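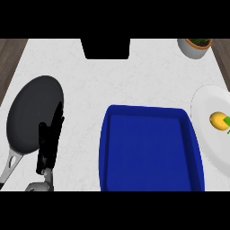 Kohlhase

Breltberg 厨房操作仿真包 说明文档

更新日期：2022年11月29日

一、概述

Breltberg 是一套面向机械臂操作研究的厨房仿真包，包含台面场景、厨具与食物模型、任务脚本和一批遥操作演示。所有画面均由渲染生成，不含实拍内容。本文档说明包内有什么、怎么装、适合做什么，以及目前已知的问题。

本包由 Zodby 授权分发，分为评估版和完整版。评估版只含一个台面场景，完整版含 11 个。两个版本的目录结构相同，升级时不需要改动代码。

二、内容

完整版包含：
场景：11 个，均为家用厨房台面，材质和台面开口位置各不相同。
物体模型：71 个，包括锅具、烤盘、餐盘、蔬果和盆栽。
任务脚本：141 个，每个脚本对应一条中文指令和一条英文指令。
演示：296 条，由操作员通过遥操作录入，失败的录制已剔除。

典型的台面布局是白色大理石台面，左侧放黑色平底锅，右侧放蓝色烤盘和盛有柠檬的白盘，靠里有一盆绿植。夹爪从画面下方伸入，两根黑色手指在锅面上方。盆栽在所有任务中都是干扰物，不参与评分，但碰撞有效，碰到会记入日志。

三、安装

1. 解压到不含中文和空格的路径。
2. 运行 install 脚本，按提示填写授权码。
3. 运行 check_scene，能看到台面和机械臂即为正常。
4. 首次加载完整版场景需要编译着色器，请等待进度条走完，中途关闭窗口会留下损坏的缓存，需手动删除 cache 目录。

机械臂默认使用 Granitz 双臂配置。单臂任务中另一只手臂仍会加载，停在初始位置，多数视角下不可见。如需彻底移除，在 config 中将 second_arm 设为 off，此时双臂任务会自动跳过。

四、数据格式

每条演示存为一个目录，内有图像序列、关节角、夹爪开合值、末端位姿和指令文本。图像与状态按同一时间戳对齐。物体真值位姿单独存放，训练视觉策略时请勿读入。

图像上下有黑边，属于输出格式的一部分，用于保持方形尺寸。训练前可以裁掉，也可以保留，但训练和评测必须一致。reader 目录下的读取脚本提供 crop_bars 选项，默认关闭。

五、适用范围

适合：抓取与放置策略的训练和对比、语言指令跟随、遮挡条件下的物体定位。

不适合：液体、加热、切割类任务。锅和烤盘只有刚体属性，没有温度。也不建议把仿真成功率直接当作真机指标使用。

六、已知问题

烤盘的斜壁在接触计算中被简化，夹爪贴壁下探时偶有穿透。8 月版本之后穿透深度有所减小，问题仍在。

物体靠近画面边缘时可能只露出一部分，例如餐盘和盘中的食物。依赖完整轮廓的检测方法在这类样本上会漏检，标注文件中的 truncated 字段可用于筛选。

平底锅的手柄较薄，默认夹持力下可能打滑，可在任务参数中调高 grip_force。

七、授权与反馈

评估版可用于内部测试，不得再分发。完整版按机构授权，允许发表基于本包的实验结果，引用时请注明版本号。

反馈问题时请附上场景编号、任务编号、随机种子和 log 目录下的最新日志。缺少随机种子的问题一般无法复现。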